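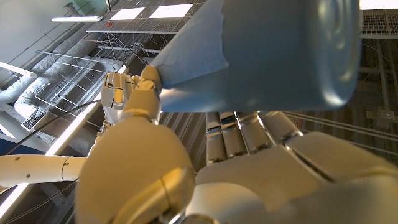
A robot that drops something should have to say so. I keep having to argue this, most recently after the trouble we had at Dreren in June.

The job was a two-handed pass. One hand picks up a soft, wrapped cylinder, the other takes it, and the part goes into a bin. The Falari controller logged 3,437 passes and marked every one complete. The bins held 1,853 parts. The rest were on the floor, under the guard rail, or jammed behind the bin.

The cause was dull. The wrapping on one end folds when it is squeezed, and the fingers closed on the fold. The motors felt resistance and the software read that as a firm grip. The giving hand let go on schedule. Nothing checked again after that.

Our integrator's first answer was to raise the grip force. I think that is the wrong place to start. More force crushes the wrap, and the next soft part will fold some other way. The fault I care about is that "fingers closed" was recorded as "part delivered."

The Sundus line down the hall weighs its bin every cycle and stops when the number is wrong. It stops a lot, and people complain about it. I would still take that over a clean log that is false, especially in a cell where someone may walk in on the strength of it and step on a loose cylinder.

Put a scale under the bin. Stop the arm on the first miss. Then we can talk about grip force.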